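Sewwandi Samarakoon runs purchasing for Weerakoon, which has catering contracts at 31 sites. For most of this year she has been working out what it would cost to have a pair of robot arms clear trays.

"People ask for the price of the arms first," she says. "I put that near the bottom of the sheet. What you set them up to handle decides the rest."

Her first line is tableware: plates, cups, plastic spoons, chopsticks, plus a rack to put things in.
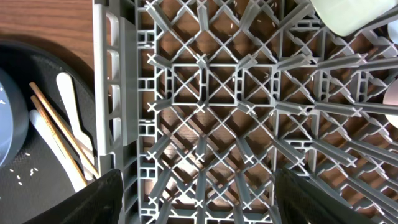
She has set aside 249 pounds for that and expects to spend it again in May. Small items go missing, and a changed cup means new trials.

Food is a separate line. "Rice is the one I argue for. It sticks and it spreads, and a quote based on clean plates is no use to me. I asked both bidders to price for leftovers."

The bidders are Nostberg and Brisstead. Traian Preda, who handles the technical side, says the offers were hard to compare.

"One had the grippers in and the spares out. The other was the reverse," he says. "We sent both back."

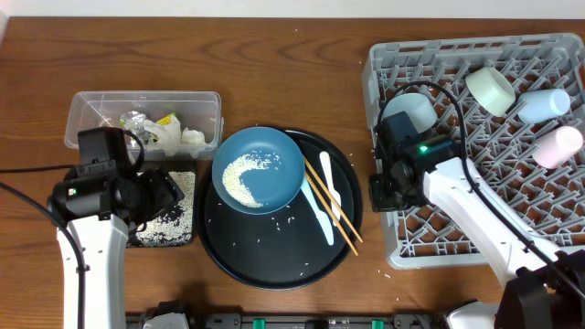 He wants spare fingers and cables bought on day one. Delivery on those was quoted at 7 weeks, and he would sooner have them on a shelf.

Staff time is the largest figure. Somebody has to lay the table again after every run, with waste, dishes and cutlery all put back out. Samarakoon allows around 3,000 pounds a month for it. 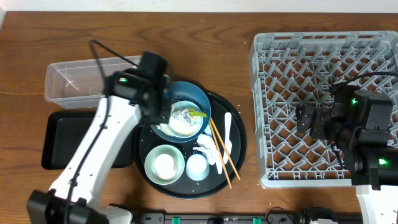 "I had it down as half that," she says. "Then Traian sat with a stopwatch and I changed the sheet."

Neither will say which bid they prefer. The revised quotes are due before the next budget round, and Preda has asked for service terms in writing.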